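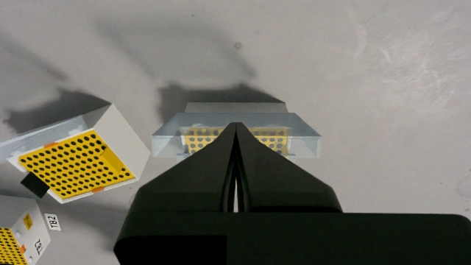

Pale blue tray and black gripper, computer rendering

Visiting the monastery chapel above Pristport in October

Posted by Flanari, Wed 11 October

I should be grateful for guidance on visiting the chapel of the Dormition above Pristport. Our parish group numbers 36 and includes several elderly members. I wish to know whether the chapel is open to visitors on weekdays, whether permission is required for a group, and whether the old footpath from Flidalwood may be used by those who cannot manage steps. I should also like to know what dress is expected.

Dionysis Ververidis

The chapel is open each weekday morning until the midday office, and again for vespers. Groups of more than 30 are asked to write to the monastery office beforehand, and your party would therefore need to do so. Two shorter visits are normally offered to larger parties, as the nave is small and the side aisle is kept for prayer.

The footpath from Flidalwood is 3 kilometres long and is not suitable for your elderly members. The last part is a stone stair, without a handrail in places. The paved road on the north side reaches the outer gate, where coaches may set down passengers but may not wait.

Shoulders and knees should be covered. Wraps are kept at the gate for those who require them. Photography is not permitted inside the chapel, and this applies also to the painted screen, which is said to be 800 years old. The icon is brought out only for the feast and its eve.

Vasilakis

We went in July and it was open all day. No letter was asked for, but we were a family of four. Bring water.

Dionysis Ververidis

The longer hours mentioned above are the summer hours and do not apply in October. Candles may be bought at the gate, in coins only. Written requests should state the name of the parish, the size of the group and the language in which a guide is wanted.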